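Pramumora opens second repair workshop in former Henare print works

Household repair business Pramumora will open its second workshop in January, taking over the ground floor of the former Henare print works in Avham. The new site creates 13 jobs and will take in small appliances, lamps, clocks and hand tools.

The company's first workshop mended 3,319 items last year. Toasters, kettles and radios made up the largest share, followed by sewing machines. Customers pay a fixed inspection fee of £10, taken off the final bill if they go ahead with the repair.

"We have been turning work away since the spring," said Delwyn Pirihi, managing director of Pramumora. "People were driving across the county with a broken food mixer and being told to come back in six weeks. The Avham site should bring that wait down to 10 days."
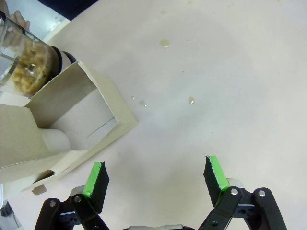

Green tape, black pads and silver screws at a tabletop.

The workshop covers 800 square metres and includes a public counter, a parts store and a training room. Evening classes in basic mending will run every Tuesday from 6.30pm, with places booked at the counter. Tools are provided, and people attending may bring one item of their own from home.

Spare parts for both sites will be supplied by Uraner, which has worked with Pramumora for four years.

"Older appliances are often simple to fix if you can get the part," said Valdemar Hafþórsson, head of supply at Uraner. "We will keep stock for discontinued models in Avham, including switches, belts and heating elements."

Recruitment for bench staff and counter assistants is under way. Applicants for bench roles do not need formal qualifications but will be asked to complete a short practical test.

The counter will open from 9am to 5.30pm, Monday to Saturday.

Ends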